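Bins on Metal Shelves: Tips for the Workshop and the Storeroom
By Trinh Ninh

When my husband Tuấn and I moved to Gestcombe, we had a garage of boxes and no system. Everything was in cardboard, and cardboard in a damp garage becomes soft after one winter. We changed step by step to metal shelves and open plastic bins. These are my notes from that work. Several readers asked for them after the page about paint cans.

Choosing the bins

Buy all the bins in one size, or at most two sizes. I know it is tempting to take different ones when they are on sale, but then they do not fit beside each other and you lose space at the end of each shelf. Look for a thick rim, because the rim is where your hands pull. Ribs on the walls are also good, as a flat thin wall bends outward when the bin is full of screws or hinges.

Measure the depth of the shelf before you buy. My first bins were 60 cm long and my shelves were 17 inches deep, and I mixed up the two systems in my head. The bins stuck out into the passage and Tuấn hit his knee on them all through August. Write both numbers on the same paper, in the same unit.

Setting the shelves

Uprights with many holes are the best kind, for the reason that you can move a shelf later. Put the bin on the lower shelf first, then decide where the upper shelf must go. Leave enough air to put your whole hand in and take something out without pulling the bin. For me this is a hand and a half. If you leave less, you will stop using the bins at the back.

Tighten the bolts only halfway until the whole frame is standing. Check with a level, then tighten fully. Fix the frame to the wall if you have children, or if the floor is not even. Heavy things go at the bottom.

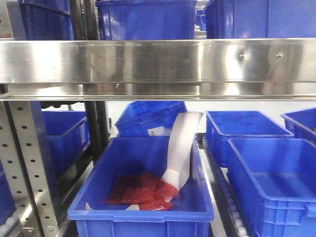 Small parts should stay in bags inside the bin, and I have tried many kinds of bags for this. Paper bags tear, and a solid color bag must be opened each time to know what is in it. I prefer a bag you can see through at least a little. A translucent red one like the one lying in the front blue bin is useful if you give each color a meaning, for example red for electrical and clear for plumbing. Press the air out and fold the bag flat on the bottom, otherwise it takes the place of three bags. Long strips of paper or backing should not stay in there either, sticking up over the rim. They catch on your sleeve when you reach for the next bin. I keep a can for such waste at the end of the shelf.

Labels

A label with small printing is readable at the table and not readable from the door. I write by hand with a thick black marker, one or two words, no more. "Hinges" is enough. Put the label on the short side that faces you, always at the same height, and wipe the plastic with a little alcohol before. Without this the label falls off in some weeks. My cousin Kiều puts a strip of clear tape over each label and says hers have stayed four years.

Bins that stand crooked

A bin that does not sit flat usually has something under it. Take it out and look, do not push. A forgotten screw under one corner will scratch the shelf and in time crack the bottom of the bin. Check also that one bin is not resting on the rim of its neighbor.

Cleaning

Two times a year I empty one shelf per evening. Wash the bins with warm water and dish soap, and let them dry upside down on an old towel. For stainless steel use a soft cloth and go in the direction of the brushing, never in circles. Dry it right after, or you will have water marks.

What I would do differently

I would buy fewer bins. We have 168 now, counting the little ones for nails, and about 60 of them hold things we have not needed since we moved. Tobias Doucet wrote to ask if he should start with a full wall. Start with one shelf, Tobias, and fill it before you order the second.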